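Memory Removal Cell: Questions and Answers About the September Stoppage

Prullum operates an automated cell that removes memory modules from retired desktop computers before recycling. The cell was stopped in September after a fault in the arm's approach motion. The answers below are intended for site staff, for customers who send equipment to Prullum, and for partner workshops using the same Guneo control software.

What happened?

During a regular shift on a Tuesday, the arm moved lower than its program allowed while approaching a memory slot. The gripper pressed against a slot latch and the latch broke. The force limit then stopped the arm. No one was injured, and no one was inside the guarded area at the time.

What was the cause?

The gripper had been removed for service and put back with a spacer that was 2 millimeters thicker than the original. The tool length stored in Guneo was not updated. The controller therefore placed the fingertips higher than they were, and every approach ended too low. A check of the stored tool length was part of the service instructions, but the cell could be restarted without it.

Why did the force limit not prevent the damage?

The force limit is meant to protect people and the arm. It was set at 77 newtons, a value chosen for pulling modules out of tight slots. A plastic latch can break well below that level. The limit worked as configured, but the configuration did not suit the approach motion.

Which parts of a computer are at risk from this type of fault?

Slot latches are the first concern. On many desktop boards the processor socket sits directly beside the memory slots, so a gripper that comes in low or off to one side can also reach the socket frame or its lever. Power and data cables near the slots may be caught by the outer links of the gripper.

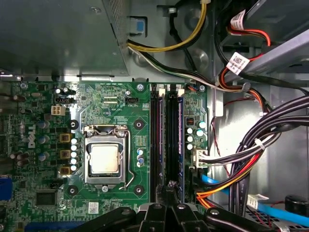

Were customer computers affected?

One board was damaged. The cell had processed five computers between the gripper service and the stop, and all of them were inspected by hand. No damage was found on the other four. The owner of the damaged unit was informed the same day.

Was any stored data at risk?

No. Drives are handled at a separate station, and this cell does not touch them.

What has been changed?

Guneo now requires a touch-off against a fixed reference block after any work on the gripper – the cell will not start until the measured length matches the stored one. Approach and pull motions have separate force limits. The arm also pauses above the slots before its final descent, so that the operator can confirm the position on the camera view. 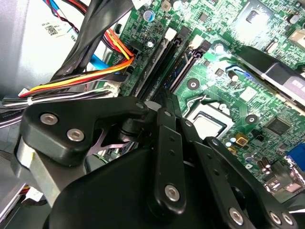
Gripper over the board, close to the memory slots.

How was the repair tested?

Laaksonen, the integrator that installed the cell, ran 200 approach cycles on scrap boards at reduced speed. The approaches were then repeated at working speed with an operator at the stop button. Tanari, which carries out our safety reviews, examined the records before the cell was released.

What should an operator do if the gripper touches a board unexpectedly?

Press the stop button and leave the arm where it is. Do not jog the arm upward, as a finger may be hooked under a latch or a cable. Lock out the cell, note the position shown on the controller, and call the shift lead. The arm may be moved only after the contact point has been checked by eye.
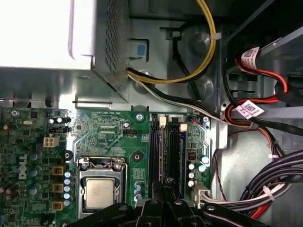

Gripper fingers near the processor and memory slots.

May I reach into the case to clear a cable while the arm is paused?

No. A pause is not a lockout, and the arm can resume without warning. Cables must be cleared before the computer enters the cell or after lockout has been completed.

Do partner workshops need to take action?

Workshops that use Guneo with a removable gripper should compare the stored tool length with a measured value before the next shift. If the two do not agree, keep the cell stopped and contact Laaksonen service.

Where can I report a similar event?

Staff should use the incident form at the cell console. Customers and partner workshops may write to the Prullum service desk. Please include the computer model, the time of the event and any message shown by the controller.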